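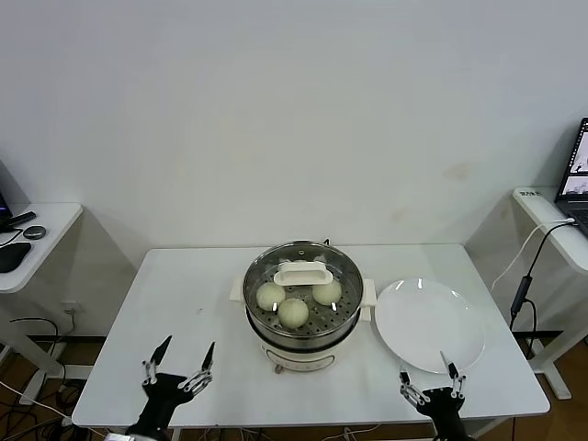
Home About Work With Us Open Positions Contact

Equipment Planning Engineer, Robotics (full time, Moltstead site)

Menside is hiring an equipment planning engineer for its manipulation group. The group runs two-armed robots on kitchen tasks at table height: lifting lids, moving food from a steamer to a plate, setting out dishes. The engineer will own the purchase plan for the next budget year, which takes the Moltstead site from three workstations to a larger number still to be fixed. Fixing that number is the first assignment.

Scope of the position

The engineer will prepare a cost model per workstation. The model covers arms, grippers, spare fingers, tables, side desks, operator laptops, power distribution and cable management. Household appliances and tableware are budgeted as consumables and need their own replacement schedule.

Gripper supply is currently split between two vendors, Huamán and Kastthorpe. Their service terms differ, and so do their lead times. The engineer will compare both on total cost over the service life, including downtime while a unit is out for repair, and recommend either a single supplier or a continued split. The recommendation goes to the site manager in October, ahead of the budget freeze.

Other duties:

- Write technical specifications and requests for quotation.
- Run acceptance tests on delivered units and sign off on payment.
- Keep the asset register and the spare parts stock.
- Plan circuit loads where heating appliances share a room with robot power supplies.
- Report committed and actual spending each month.

Requirements

A degree in mechanical, electrical or industrial engineering, or equivalent shop experience. Prior work buying or specifying capital equipment. Ability to read a gripper data sheet and question the rated cycle life. Good working knowledge of spreadsheets. Experience with food-contact surfaces and their cleaning is useful but not required.

Terms

The position is 80 percent on site. Travel to vendors takes up to three trips a year. The probation period is 60 working days. Pay follows the Menside technical scale, grade 55, and the scale is sent to applicants on request.

How to apply

Send a resume and one equipment budget or specification you have written, with confidential figures removed. Do not send a cover letter. Shortlisted applicants will be given a sample quotation to review and will discuss it with the group at the Moltstead site.

Last updated: October

This site uses cookies to remember your settings. Accept Decline Cookie policy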